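Home | News | Courses | Find us

Suture evenings are back at Orton

I'm so pleased to say our stitching practice evenings start again in October, upstairs at the Orton skills centre! We've two sessions a week this time, and Bravar has given us 3000 toward new practice pads (pounds, thank goodness).

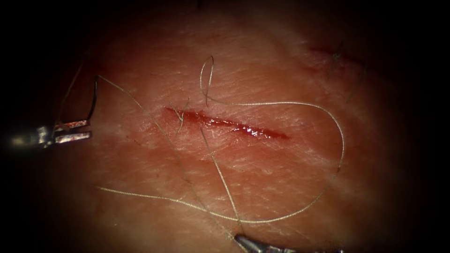 Beginners always ask me what they'll be sewing, and the answer is one straight cut to start with. The pads have fine creases all over, much like the back of your hand, and the cut is a narrow slit with red along it and its two lips still apart, so there's plenty to close up. We've ordered about 500 pads, so please don't be shy about wrecking one. Doors open at half six, tea's on the landing.

Last updated: Saturday
Contact the Orton skills centre | Back to top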